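Course handout 8: Notes for the visit to the Sturier demonstration hall

Read these notes before the visit and bring them with you. The group meets at the side entrance on 10/10/19. The guide on their side is Zulema Bravo, who also gave the introduction in August. Please have your student card ready, the desk will ask for it.

1. What is shown

The open day has two parts. In the first part the visitors see the simulated kitchen table on the large screen, with two arms controlled by the program Brodden. In the second part the same tasks are given to the real arms in the next room. The simulation is used to practise a task many times before any motor is moved. For the task of this year Sturier has recorded 1196 runs, and 50 of them are kept apart for testing.

You will have 10 minutes at the screen. Try to look at the table as the program receives it, one still view after the other. A person who enters a kitchen knows at once what is an object and what is only its shadow. For the program both are areas of grey until it has learned the difference. 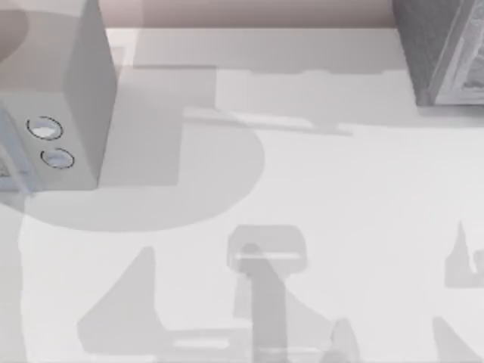

We come now to the question of light. In the rendered kitchen the lamps can be moved, made stronger or switched off between two runs. Sturier does this on purpose, so that the control does not become used to one kind of shadow. Students often ask if it would be easier to remove the shadows completely. It would be easier, but then the real room gives a surprise -- an arm can throw a shadow on the table even when the arm itself is outside the view.

2. What to write down

Choose one task and follow it from the start to the end. Note when the arm stops, and if it starts again without help. Compare then with the real arm. Differences in speed are less interesting for us than differences in the path.

Ask also about the grip. Last year we had a good discussion about handles, and I would like to continue it. The text by Baldursdóttir (chapter on contact, in the reader) is useful as preparation.

3. Report

Two pages, in your own words, handed in at the Mernard office. Drawings by hand are welcome. Groups of more than four are not accepted -- please divide yourselves before the visit.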